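How to Calibrate a Kitchen Scale and Use It to Measure Liquid Volume

Posted by Aleksi Koskela, 20 Sep 2018
Filed under: Measuring, Workshop Basics

A digital kitchen scale can measure liquid volume more accurately than most measuring cups. The method is simple, but it depends on a scale that reads correctly and on knowing the density of the liquid. The steps below cover both.

What you need

A digital scale that reads to 1 g, with a calibration mode
A 500 g calibration weight
A container with a flat bottom
A notebook or spreadsheet
A thermometer, if you want results better than one percent

I use a Plumlow bench scale. The menu names differ on a Stotberg or a Pullel, but the order of operations is the same. Check the manual for the mass your scale expects. Some models accept only one value, and giving them another will leave every later reading wrong by the same proportion.

Step 1. Set up the scale

Put the scale on a hard, level surface. A cutting board on a countertop is not stable enough. If there is a bubble level, turn the feet until the bubble is centered. Keep the scale out of the path of fans and vents.

Switch it on and leave it for ten minutes. The load cell drifts as the electronics warm up, and a calibration done in the first minute will not hold.

Step 2. Check before you calibrate

Zero the scale and put the weight in the middle of the pan. Write down the reading. Move the weight to each corner and write those down too. If the corner readings differ from the center by more than 2 g, the pan is seated badly or something is touching it from below. Calibration will not fix this. Take the pan off, clean under it, and repeat.

If all readings agree and match the weight, stop. The scale does not need calibration.

Step 3. Calibrate

Hold the calibration key until the display changes. On most units it will show CAL and then the mass required. Place the weight in the center, let go, and wait for the display to settle. Do not lean on the bench. Remove the weight when prompted, then place it again to confirm.

Handle the weight with a cloth. Finger grease matters little at this resolution, but it adds up over the years - and it corrodes plated weights.

Step 4. Find the density of the liquid

Water at room temperature is very close to 1 g per ml, so grams and milliliters can be treated as equal for household work. Other liquids need a factor:

Whole milk: 1.03
Vegetable oil: 0.92
Honey: 1.42
Rubbing alcohol, 70 percent: 0.88

Unsweetened tea and coffee can be treated as water. Sugar raises the density, so a sweetened drink will read slightly high if you skip the correction.

To measure a density yourself, weigh an empty container, fill it to a marked line with water, and weigh it again. Empty and dry it, fill it to the same line with the unknown liquid, and weigh a third time. Subtract the empty weight from both results. Divide the liquid figure by the water figure.

Step 5. Weigh the liquid

Place the empty container on the pan and press tare. Pour slowly. Most scales update a few times per second and lag behind a fast pour. Divide the net weight in grams by the density to get milliliters.

For a liquid still in its bottle, work in reverse. Weigh the open bottle with the cap set aside, pour out what you need, and weigh the bottle again. The difference is the amount poured. Leave the cap off for both readings or on for both.

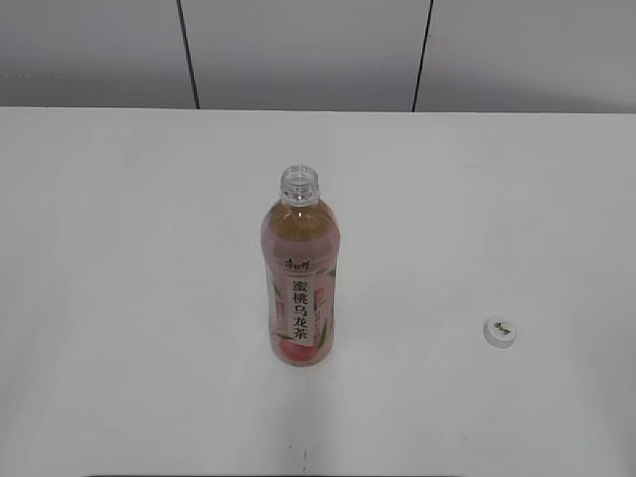

Step 6. Record the result

Note the date, the liquid, the temperature, and both weights. Fabrice Barbier keeps a sheet with one row per weighing, and its 2,973 rows made it easy to see when his old Sugawara began to drift.

Troubleshooting

Reading climbs slowly with nothing on the pan: weak batteries, or the scale is still warming up.
Display shows an error during calibration: wrong mass, or vibration.
Tare will not hold: the container is close to the capacity limit. Tare does not extend the capacity.

Repeat the check in Step 2 once a month, and again after moving the scale.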